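Die Gemeinschaftsküche im zweiten Stock des Dingate-Hauses hat wieder eine Arbeitsfläche. Sie war nie weg, man kam nur nicht mehr an sie heran. Wer in den vergangenen Monaten dort ein Brot schmieren wollte, tat das im Stehen, auf der flachen Hand oder, bei gutem Wetter, auf der Fensterbank im Flur.

# Zweiter Stock räumt Küche um, Bambus bleibt

**28. Juli 2023** – Begonnen hat alles mit einem Aushang. Im November hing er zum ersten Mal am Kühlschrank und bat darum, »private Schneidebretter nach Gebrauch wieder mitzunehmen«. Mitgenommen wurde der Aushang. Die Bretter vermehrten sich. Dazu kamen Kästen, Tabletts und eine Schublade, die jemand zum Ölen der Auszüge ausgebaut haben wollte und die danach in keinen Schrank des Hauses mehr passte – jedenfalls in keinen, den man ausprobiert hatte.

Im Frühjahr erschien dann der zweite Aushang, diesmal laminiert. Er verwies auf die Hausordnung von Dingate, in der Arbeitsflächen unter »Verkehrswege« geführt werden, was im zweiten Stock bis dahin niemandem aufgefallen war. Eine Diskussion darüber, ob ein Brett auf einem Verkehrsweg parkt oder hält, füllte den größten Teil der Etagenversammlung im Juni. Danach wurde abgestimmt: Die Küche wird umgeräumt, das Haus gibt 200 Euro dazu.

Bewilligt sind damit neue Griffe und Stangen, ein Satz Haken sowie ein Regalbrett der Firma Kershaw, das sich nach Auskunft der Etage »in Zustellung« befindet. Bestellt wurde beim Küchenausstatter Duline, dessen Katalog 183 Seiten umfasst und im Flur ausliegt. Auf einigen kleben gelbe Zettel mit Wünschen, die das Budget deutlich überschreiten. Der beliebteste Zettel klebt auf einer Kücheninsel für 3000 Euro. Daneben hat jemand mit Bleistift »Wo?« geschrieben.

Die wichtigste Neuerung betrifft die Verteilung. Toaster und Ofen behalten ihren Platz vor den grünen Mosaikfliesen, darüber herrschte Einigkeit. Strittig war die Frage nach der Nachbarschaft: Darf ein Schneidebrett neben dem Toaster liegen oder gehört es in die Ecke zu den Vorräten? Die Brettfraktion setzte sich durch. Es darf liegen, solange es flach liegt und nicht als Ablage für weitere Bretter dient. Für Holzkästen gilt die Regel sinngemäß, wobei bei der Auslegung von »sinngemäß« noch Spielraum gesehen wird.

Bei den Frühstücksflocken wurde ein Kompromiss gefunden. Sie kommen in durchsichtige Dosen mit Deckel und stehen rechts an der Wandseite. Der Vorschlag, die Dosen zu beschriften, fiel durch. Bunte Sterne erkenne man auch ohne Etikett, hieß es, und wer sie mit Linsen verwechsle, dem sei mit Beschriftung nicht geholfen.

Weniger reibungslos lief die Sache mit den Stangen. Das neue Geschirrtuchkonzept sieht vor, dass jedes Tuch an einer eigenen Stange hängt. Für die Lieferung wurden zwei Ausführungen bestellt, eine schlichte und eine, die in der Versammlung als »die mit dem Schlosscharakter« bezeichnet wurde. Über die zweite gehen die Meinungen auseinander. Die einen finden, dass sie der Küche Würde verleiht. Die anderen möchten Teller abtrocknen, ohne dabei an Kronleuchter zu denken. Bis zur Entscheidung über den Montageort bleibt sie, wo sie gerade liegt.

Auch die Schüsselfrage ist nur vorläufig geklärt. Schüsseln gehören künftig in die Schublade, wo sie nach Ansicht der Befürworter weniger Staub fangen. Die Gegenseite verweist darauf, dass eine Schublade, die auf der Arbeitsfläche steht, ihrerseits Staub fängt. Eine Einbaulösung wird geprüft. Der Gerniso-Baumarkt um die Ecke soll gebeten werden, einen passenden Unterschrank auszumessen, sobald feststeht, unter was er soll.

Die Probephase läuft bereits. Beobachtet wird vor allem die Zeit zwischen sieben und acht, in der sich erfahrungsgemäß der halbe Stock um zwei Toastschlitze versammelt. Ein dritter und vierter Schlitz wurden beantragt und vertagt. Der Kochtopf, über dessen Eigentumsverhältnisse seit Längerem Unklarheit besteht, darf vorerst bleiben; wer Ansprüche anmeldet, übernimmt auch das Spülen. Gemeldet hat sich bisher keiner.

Abgerechnet wird im Herbst. Eine erste Quittung über 979 Cent – die Etage legt Wert auf diese Schreibweise, weil sie nach mehr Einsatz aussieht – hängt am Kühlschrank, gleich neben dem laminierten Aushang. Wer Einwände gegen die neue Ordnung hat, kann sie bis zur nächsten Versammlung schriftlich einreichen. Der Kasten dafür steht ebenfalls in der Küche. Er ist aus Holz.
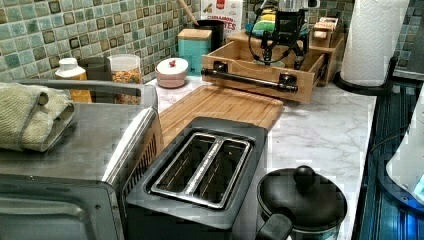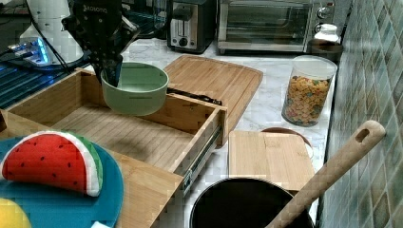
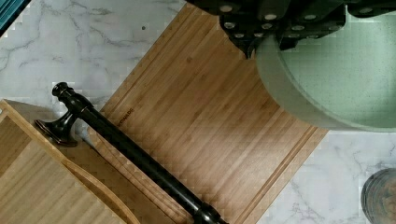
*Die Küche im zweiten Stock: viel Bambus auf heller Arbeitsfläche mit grauer Marmorzeichnung. Auf dem dritten Bild die umstrittene Stange.*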